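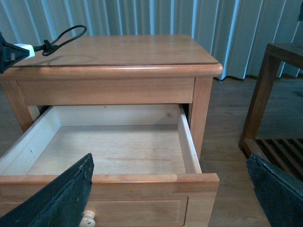

Saodah Goh says the drawer should come all the way out before anyone decides what goes back in it. If it stays in the cabinet, she says, people clear the front half, push the rest to the rear and call the job finished. She has watched her own family do it.

I had asked her about nightstands because I was about to give up on mine. It is a cupboard for paper, mostly. There were receipts in it from a trip to Gudero, a phone charger for a phone I no longer own, and so many lip balms that I stopped being embarrassed and started throwing them out. The top drawer had begun to stick. The lower one had not been opened since we painted the bedroom.

The nightstand is the smallest piece of storage in most bedrooms and it gets the heaviest use. People reach into it half asleep and put things on it with wet hands. They plug things in behind it and forget the cords are there. It is also one of the few pieces of furniture that people keep for decades without ever looking at the inside.

Over the winter I talked to people who repair nightstands, sell them second-hand or have simply kept one going for a long time. I wanted to know how to empty one, how to fix a drawer that drags, and what to do about the tangle of cords that collects around it.

Start with the inside

A plain wooden nightstand usually has two kinds of wood in it, or at least two finishes. The outside is stained or oiled or varnished. The inside of the drawer is often bare. Pull a drawer open on a honey-colored cabinet and the bottom and sides may be nearly cream, and you get some idea of how much of the color came out of a can or from years of light.

Bare wood takes up whatever touches it. Hand cream, cough syrup, ink and perfume all leave a mark, and a household spray will not get them out. Vanderleia Cordeiro runs a repair bench in Mastley and sees a lot of drawers. She vacuums first with a brush attachment, paying attention to the corners, then wipes with a cloth that has been wrung out until it barely feels damp. She leaves the drawer out overnight, standing on one side so air reaches the bottom panel.

If a stain remains, she sands it by hand with fine paper, going with the grain. She stops when the wood feels smooth, even if some of the mark is still there. "It's the inside of a drawer," she said. "You are going to put socks on it."

A smell is harder. She has used a thin coat of clear shellac on the inside of the drawer when airing it did not help. She does not use oil inside drawers, which can stay tacky and go sour in a closed space. For people who would sooner not finish anything, a liner of plain heavy paper cut to fit will do. Avoid the adhesive kind. Cordeiro spends a good part of her week scraping it off.

When a drawer drags

Most older and simpler nightstands have no metal slides. The drawer sides ride on wooden runners inside the cabinet, and wood rubs on wood every time you open it. After enough years there will be a shiny track along the bottom edge of each side, and sometimes a little sawdust on the floor.

Take the drawer out and look at those edges. The shiny places are where it is touching. Rub them with a plain white candle, then rub the runners too, reaching in as far as your arm allows. Slide the drawer back and work it in and out a few times. That is enough for most of them.

If it still catches, check these before you reach for a plane:

The bottom panel. It may have sagged or slipped out of its groove, so that it scrapes on whatever is beneath it. Push it back up and forward. One small screw or nail at the rear will usually hold it.

The weather. Wood swells in a damp room. A drawer that sticks in summer and runs freely in February does not need planing, and if you plane it in August it will rattle the rest of the year. Wax it and wait.

The floor. A cabinet standing on an uneven floor can twist enough to pinch a drawer. Put a folded card under one foot and try again.

The load. Danang Osman kept 31 paperbacks in the lower drawer of the nightstand he bought from a shop on Raju Street. He blamed the shop. "I took the books out to carry it back and the drawer was fine," he told me. The books are now on a shelf and the drawer holds pajamas.

Knobs

Small round wooden knobs are held by a single screw that comes through from the back of the drawer front. When a knob spins in your hand, the screw has worked loose. Reach inside and tighten it with a screwdriver while you hold the knob still with the other hand. If the screw turns and never tightens, the hole in the knob has worn. Take the screw out, push in a sliver of toothpick with a drop of wood glue, let it dry, and put the screw back.

People replace knobs too quickly, in Cordeiro's view. She has a coffee can of them at the shop, handed over by customers who had bought new ones, and most of them only needed tightening. If you do want a change, measure the screw hole before you order. Keep the old knobs in an envelope and tape it to the back of the cabinet. Whoever owns it next may want them.

One more thing on knobs. When a drawer has a single knob in the middle, pull it straight. Tugging from the side, as you do when you are lying in bed, racks the drawer against its runners and wears one side faster than the other. Most of us will go on doing it anyway. Swap the nightstand to the other side of the bed now and then and the wear will even out a little.

Dust and moldings

A drawer front with a recessed panel and a raised molding around it is pleasant to look at and holds dust along the bottom edge of every panel. A flat cloth slides over it. A dry paintbrush with soft bristles gets into the corner, and it takes less than a minute a drawer. Do the brushing before the vacuuming, so that what falls can be picked up.

The feet need the same attention. A cabinet raised on legs leaves a gap at the floor that is too low for most vacuum heads and high enough for everything else to get in. Izzati Osman lifts hers out from the wall at the start of each season. Last time she recovered 3 earrings, none of them matching, and a library card.

The cord problem

None of the older nightstand makers planned for charging. There is no hole in the back and nowhere for a plug to go, so the cord runs over the top, or down the side to the floor, and the plug ends up wherever the outlet happens to be. A thin white cable lying on the floor beside a wooden cabinet must be one of the most common sights in any bedroom now.

Endang Sitompul has tried most of the answers. She drilled a hole in the back of one nightstand and regretted it when she wanted to sell. She bought a box to hide the plugs in and found that it took up half of the top. What she has settled on costs almost nothing. A cord clip goes on the back edge of the cabinet, low down, and another goes just below the top. The cord runs through both and the end stays where she can reach it. When she unplugs her phone, it stays put.

Keep any cable out of the path of the drawers. A loop that hangs down in front will sooner or later be shut in one, and it does the cable no good. If the outlet is at floor level beside the cabinet, run the cord along the baseboard and up the back leg, and leave enough slack that the cabinet can be pulled forward for cleaning without yanking the plug.

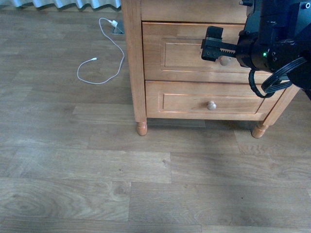

What goes back in

With the drawers clean and running, Goh's rule is that the top one gets only what you would want with the lights off. For her that comes to 9 things: glasses, tissues, a flashlight, earplugs, hand cream, a pen, a notepad, lip balm and the pills she takes in the morning. They sit in shallow trays so that they do not slide to the back when the drawer is opened in a hurry. If there are children in the house, the pills belong somewhere higher and locked.

The lower drawer is for things that belong to the bedroom but not to the night. Hers has spare pillowcases and a heating pad. Mine has pajamas, after I heard about the paperbacks, and one box of letters I am not ready to sort.

Paper is what fills a nightstand fastest. Goh has a bowl in the hallway for it, and no receipt gets past the bowl. I have tried this for a month with fair results.

Buying one second-hand

A solid wood nightstand with two drawers is easy to find used. Sitompul bought her last one at the Pukent flea market, and she takes the same steps each time. She pulls out every drawer completely and smells it. She turns it over and looks at how the bottom is held. She puts both hands on the top and rocks the cabinet from side to side, to see whether the legs move. Scuffs on the inside do not bother her, and neither do dull rings on the top, which often improve with paste wax and a soft cloth.

She measures, too. The top should come level with the mattress or a little below it. Anything taller and you will knock your water over reaching for the lamp.

My own drawer now opens with one finger. The candle is in there with the lip balm, toward the front, and I waxed the runners again last week.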